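Search this site Search

How to Run a Celebrity Gossip Quiz Night at Home

My sister and I have hosted one of these every August for years now, and it is still my favorite evening of the whole summer! 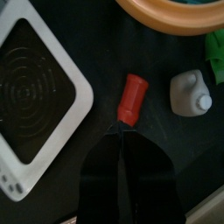 Step 1: Pick a time span

Pop culture is huge, so give yourself some edges. We usually go with the past 12 months of splits, surprise weddings, feuds and comebacks. You could also choose a decade (the nineties work beautifully, everyone remembers more than they think they do) or stick to one corner, like reality TV or boy bands. If your guests range from teenagers to grandparents, mix two decades together and let them help each other out.

Step 2: Collect your stories

Start a note on your phone weeks ahead and drop things in whenever you read something juicy. My note last year had 463 lines in it, and yes, that was far too many, but what fun to scroll back through! Write down three things for each story: who, what happened, and where you read it. The last one matters when Digby McAlister is on the couch demanding proof.

Stick to things the stars have confirmed or talked about themselves. "A source close to the couple" makes a terrible quiz answer, and you'll spend half the night arguing over it. I also leave out anything to do with illness or kids.

Step 3: Write the rounds

Five rounds is plenty for one evening. Here's our usual running order:

Round 1 – Who said it? Read a line from an interview and teams name the star.
Round 2 – Together or over? Name a couple, teams write down their current status. Check this one again on the morning of the party. I mean it. We got caught out by a breakup that was announced at lunchtime.
Round 3 – Finish the headline. Read the first half out loud and teams write the rest. Give a bonus point for the funniest wrong answer.
Round 4 – Before they were famous. First jobs, first bands, real names.
Round 5 – The timeline. Hand out slips of paper with 11 events on them and teams put them in order.

Try to have 17 questions in reserve for tiebreakers and for the ones that fall flat. Read everything aloud to one person who isn't coming. Carleen Pearce does this for me over the phone from Clastholm, and if she groans, the question goes.

Step 4: Sort out the teams

Teams of three or four work best. Split up the couples (they get so competitive) and put one person who reads all the gossip on each team. Then there's the team name, which has to be a celebrity couple mash-up. Ours have all been dreadful, and one group of friends still call themselves Clendano after two people who only ever dated in our imaginations.

Phones go in a bowl by the door!

Step 5: Keep score

I start each team with 1000 points and let them bet on every answer before I read it out. It's much livelier than a point per question, and a team that's way behind can still catch up in the last round by betting the lot. Use a big sheet of paper on the wall so everyone can see the damage.

For the timeline round, give 50 points for each event in the right place.

Step 6: Host it like a red carpet

Start at 7:30, with half an hour before that for chatting. Ask people to dress as a famous outfit, then hold quick arrival interviews in the hallway with a hairbrush for a microphone. Shy guests can be paparazzi. Play a short burst of music between rounds while you add up the bets – songs by whoever comes up in the next round make a nice sneaky clue.

The winner at our place takes home the Kingi, a gold-painted pineapple we found at the Plimness flea market. They have to bring it back the following year with one decoration added. It's currently wearing earrings and a feather boa, and I can't wait to see what comes next.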